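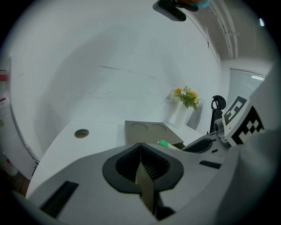

A Guvside hand-held gripper at a recording desk, with a tray and a vase of flowers behind it.

Trundevix opens orders for Guvside hand-held gripper kit

Paired grippers let staff record two-handed tabletop tasks without a robot on site

Trundevix today opened orders for Guvside, a kit of two hand-held grippers for teams that need to record manipulation work done by people and use it to train robot arms. The first kits ship in September.

A Guvside kit holds a left and a right gripper, a charging dock, a carry case and a license for the Guvside desktop software. The operator holds one gripper in each hand and does the task at an ordinary desk. Each gripper has a camera that looks out past its fingers, and square black-and-white markers on the body are used to work out where the two grippers are in relation to each other.

The kit was tried for 28 working days at Didwood, a contract packing company, before the design was fixed. Staff there recorded small-item jobs such as putting pens in boxes, closing lids and clearing trays. New operators had 40 minutes of instruction before their first recording.

"Our customers already have people who know how to do the job," said Fahad Hayat, product manager for Guvside at Trundevix. "They wanted to record that at the desk where it gets done. Most of what we changed during the trial was the grip and the weight, and most of those changes came from the people on the early shift."

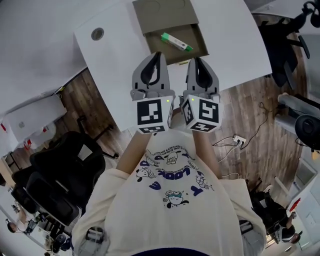
Recording starts and stops from either gripper. Files are checked when they are copied to the desktop software, and any recording with a gap in marker tracking is flagged so the operator can repeat it the same day. Finger pads are sold separately in packs and can be changed with the screwdriver in the case.

The release version differs from the trial units in two ways. The handle is 27 millimeters shorter, and the battery can be replaced by the customer. Trial units had to be sent back for a new battery — a point Didwood raised in the first week.

Conceição, the distributor for Guvside outside North America, will hold stock of kits and spare pads and will handle repairs in its own workshop. Customers in North America order from Trundevix directly.

Guvside is sold as a complete kit or as a single replacement gripper. The software license covers 31 months and includes updates. Teams that want to try the kit first can book a remote demonstration with the Trundevix sales desk, held every Friday at 10 a.m.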